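Skip to content

Print this page | E-mail this page

This site uses cookies to remember your settings. By continuing to browse, you agree to our use of cookies.

Reporting abusive posts on the Tastville Community Forum

Updated February 5, 2018

Tastville Community Network operates the public discussion boards used by residents, clubs and local businesses. This guide explains how to report a post that breaks the Rules of Use, how to keep a record of it, and how to ask for a review if you disagree with the outcome. It applies to the main forum and to the neighbourhood boards hosted for us by Flovov.

Before you begin

You do not need an account to report a post, but a signed-in report is handled faster and allows you to follow its progress. If a post contains a threat of immediate harm to you or another person, contact the police first and submit your report to us afterwards. Moderators do not monitor the boards overnight.

Posts that may be reported include threats, harassment, the publication of another person's private details, impersonation, and content that attacks people on the grounds of race, religion, sex, disability or similar characteristics. Posts that are merely rude, mistaken or off topic may be flagged using the Low Priority option. They are reviewed in batches.

Step 1. Save a record

Authors are able to edit or delete their posts at any time, so save a copy before you report. Take a screenshot that shows the post, the user name and the time of posting. Copy the permanent link by selecting the small number in the upper corner of the post. Keep both in a folder on your own computer. Do not repost the material elsewhere on the forum, even to criticise it.

Step 2. Open the report form

Select Report beneath the post. On the neighbourhood boards, the same option is found under the More menu. If the post has already been removed, use the general form on the Contact page and paste the permanent link into the first field.

Step 3. Choose a category

Choose the category that best fits the most serious part of the post. Only one can be selected. A report filed under the wrong category will still be read, although it may have to be transferred between queues.

Step 4. Describe the problem

The description field accepts up to 4,000 characters, and a counter appears once you have entered 3,950. State what was said, to whom it was directed and whether it forms part of a pattern. If several posts are involved, list the permanent links one to a line. Reports written in a neutral tone are easier to assess. Attach no more than 2 screenshots; further material can be supplied if a moderator requests it.

Step 5. Submit and note the reference

A reference number is displayed after you select Submit. Signed-in users also receive it by e-mail. Quote this number in any later correspondence. Submitting the same report more than once creates duplicate entries and will not move it forward in the queue.

How reports are assessed

Each report first passes through Didari, the sorting software used across our boards, which groups related reports and marks those that appear urgent. Didari does not remove posts. Every decision to remove, hide or keep a post is made by a moderator. We received roughly 1,000 reports in January, and response times vary with the volume on hand. 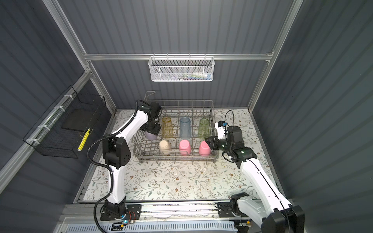

Will the person I report be told who I am?

Your name and e-mail address are not passed to the author of the post. The author is told which post was reported and which rule was applied.

Asking for a review

If you do not agree with a decision, reply to the outcome message with the word Review in the subject line and explain which rule you believe was misapplied. The request is read by a moderator who was not involved in the original decision. The same process is open to authors whose posts have been removed.

Written requests may be left in the forum mailbox at the Jenkins Centre front desk. Please include your reference number and a return address.

Print this page | E-mail this page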